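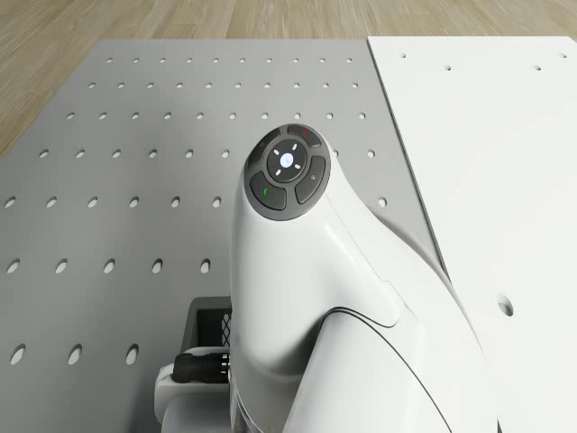
2 min read

The Rorska Folding Bench

We've had the Rorska in our loan store since April and it hasn't spent many nights on the shelf! It's a folding work bench made by Botden, with a beech top and steel legs, and it opens in one pull (mind your knuckles on the left hinge, it's keen).

The bench weighs 11 kg, so one person can get it up the stairs, and it takes a load of 42 kg spread across the top. We've had it out for bike repairs, seed potting, bookbinding and a very long afternoon of picture framing, and it stood firm for all of them. The rubber feet grip lovely and tight on tiles, though they do slide a bit on dusty concrete.

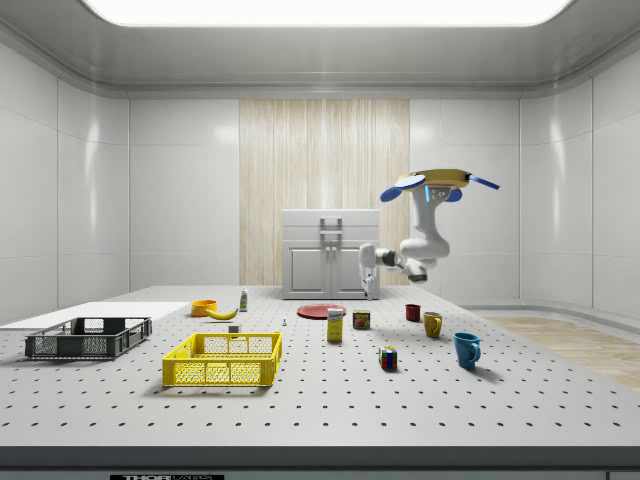
Cliria Making Club, Equipment Loans

Height goes from low to standing in 17 small steps, which sounds fussy until you're sharing it with someone a foot taller than you. The Boonyarit clamp set fits the holes along both long edges, and you can borrow that too: just ask for the green bag.

Loans are for a fortnight. Please wipe off glue before it sets, fold the legs in short side first, and bring back both locking pins. A spare pin is taped under the top, so have a look there before you panic. Quote item 769 when you book.

Last updated: April

Search this site Go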